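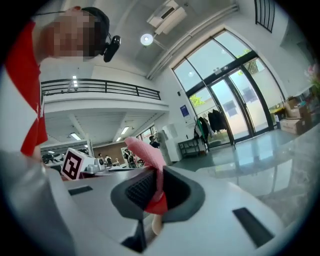 By the time I'd been at Chambi for a month, my thumb had opinions. You squeeze, the soft finger closes, you lift, you let go, and the band on your head sees what you see (or close enough). We were teaching Drurnivow to pack orders, and Drurnivow learned by watching us do it. My best shift was 901 squeezes. I told my sister and she said, so you're training your replacement, and passed the potatoes.

Well, yes! But before the grippers I packed for Skunard, 30 boxes an hour with a supervisor breathing on my neck, and I can't say I miss it. At Chambi we got 15 minutes off every hour, and the big doors let in so much light I'd spend my break just standing there like a houseplant.

Then in October the screen by the desks said Drurnivow had done 1801 orders overnight. Same folds as mine. It even did the little double tap I do on a lid before I let go, a habit I picked up from my mother and her pie tins. I stood there with my coat still on, kind of proud, kind of robbed. Then I hung it up and went to get my gripper.

© Trudis Stories | Contact | Back to top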